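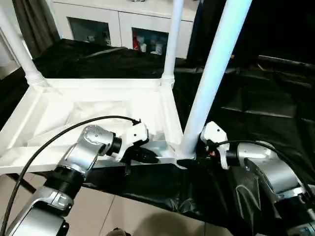

*White wooden table frame on its side, on black plastic sheeting.*

# Is that zip wire really as fast as the poster says?

A zip wire is a long steel cable with one end higher than the other. You wear a harness, the harness hangs from a set of wheels called a trolley, and the trolley rolls down the cable. Gravity does the pulling. There is no engine.

That part is simple. The posters are where you need to keep your wits about you.

## "Speeds of up to 123 km/h!"

Look at the words "up to". They are small words and they do a lot of work. "Up to" means that somebody, once, might have gone that fast. It could have been a heavy grown-up, curled up tight, with the wind behind them. It doesn't say how fast you will go.

Try a sum. The wire at Losden is 900 metres long, and the leaflet says the ride takes 90 seconds. Divide 900 by 90 and you get 10 metres every second. Multiply by 3.6 to turn that into kilometres per hour, and the answer is 36. A good cyclist can do that on a flat road.

So is the poster fibbing? Not always. 36 km/h is the average, and you go slower at the start and at the end than you do in the middle. But 123 is a very long way from 36, and I'd want to know who measured it and how.

## "200 metres high!"

High above what? A cable can start at the top of a hill that is 200 metres above the car park, but that doesn't mean you ever dangle 200 metres above the ground. The hillside slopes down underneath you. At Tiltow, much of the wire runs over treetops, and your feet may be closer to a branch than you'd think from the picture on the leaflet.

## Do heavier people go faster?

Usually, yes, and this one surprises people. Gravity speeds everyone up in the same way, but the air pushes back. A light person is slowed more easily by that push. It's why many parks have a lowest weight as well as a highest one: somebody very light might stop before the end and have to be fetched.

## "Completely safe!"

Be suspicious of "completely". Good parks check their cables, trolleys, brakes and harnesses often, and they write the checks down. Ewan Pomare, an instructor at Zomutby, says he likes it when children ask him awkward questions. Here are a few to try:

- When was this harness last checked?
- What slows me down at the far end?
- What happens if I stop halfway?
- When do you shut because of the wind?

If the person in the helmet just says "don't worry about it", ask again.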